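Plondbridge Opens Training Floor to Visitors

Mar 17, 2024

PLONDBRIDGE - Detis, the automation firm that moved into the former Haruna furniture showroom last May, held its first open day at the site, with 194 visitors passing through in 3 sessions. The program consisted of a short talk on data collection for household robots, a floor tour, and a demonstration of manual recording using hand-held grippers.

The company does not build robots. It records people carrying out household tasks and supplies the recordings to firms that train robot arms and mobile units. The operator works with a gripper in each hand in place of bare fingers, so that the motion recorded is one a robot with the same type of gripper could in principle repeat. Printed black-and-white markers on the grippers allow software to recover their position and angle.

Iida Hakala, who manages the floor, told visitors that the site is divided into stations, each furnished for one type of task. The dressing station is built around a white vanity table with a round carved mirror and a small drawer. Tasks assigned to it include opening and closing the drawer, moving small items across the top, and handling soft packaging. Mirrors are included on purpose, she said. Software that estimates position from camera views can mistake a reflected marker for a real one, and recordings made near glass are used to test whether it does. 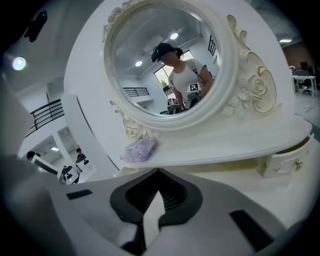

Femi Anozie asked during the first session whether it would be simpler to cover the mirror, record the task, and leave reflections to be added later by computer. Hakala replied that the firm had tried synthetic reflections and that they were adequate for flat glass in even light. They were less useful where a marker enters and leaves the mirror at a steep angle. The station will stay as it is for the rest of the current contract.

The talk covered the recording procedure in some detail. An operator receives a written task, sets the items in a starting position, performs the task once at normal speed, and resets. A recording that includes a dropped item is kept and labeled. One that includes a loss of tracking is discarded. Operators work in blocks with a break between them, mainly to limit strain on the wrist and forearm. The grippers are heavier at the front than most first-time users expect.

According to figures given in the talk, the dressing station has produced 2127 accepted recordings to date. Some 600 of those involve soft packaging, a category the firm considers underrepresented. A packet of wipes changes shape each time it is gripped, and its outline gives the software little to hold on to. Rigid items such as bottles and boxes are recorded in greater numbers at the other stations.

Inês Cardoso, an engineer with the company, took questions on accuracy. She said position error is checked against a fixed reference at the start of each block and that grippers outside tolerance are pulled for recalibration. She declined to give the tolerance, citing customer agreements. Asked about privacy, she said that operators sign a release covering their image and that faces are blurred before any recording leaves the building. The blurring step is applied to reflections as well.

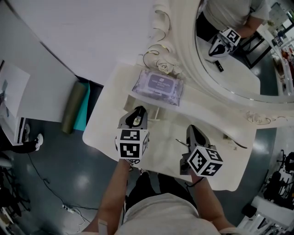

Two-handed work at the dressing station, with marker cubes on both grippers.

Visitors could try a pair of grippers at a separate bench, where the exercise was to pick up a folded cloth and set it down inside a taped square. Staff advised closing the jaws slowly and approaching from the side. None of the visitor attempts were recorded.

Several questions concerned employment. Detis said it hires operators locally, that no technical background is needed, and that training takes place on site. Applications for the next intake open in May. The company would not say how many positions are available.

A second open day is planned at its Lirkmont site, which handles kitchen and laundry tasks. Attendance will be by sign-up, and details will be posted at the Plondbridge entrance and at the Lirkmont public library.

Comments (4)

Chibuzor Onuoha
Went to the second session. The talk was clear, but the part on calibration was rushed. I would have liked to see the fixed reference they check against.

Oluwatosin Jibrin
Does anyone know if the operator jobs are full time? The article says blocks with breaks but not how long a shift is.

Chibuzor Onuoha
@Oluwatosin Jibrin I asked that. They said both full and part time, and to put your preference on the application. No word on pay.

plond_reader
My parents bought their dining table in that building when it was Haruna. Is the parking lot behind it still open to the public?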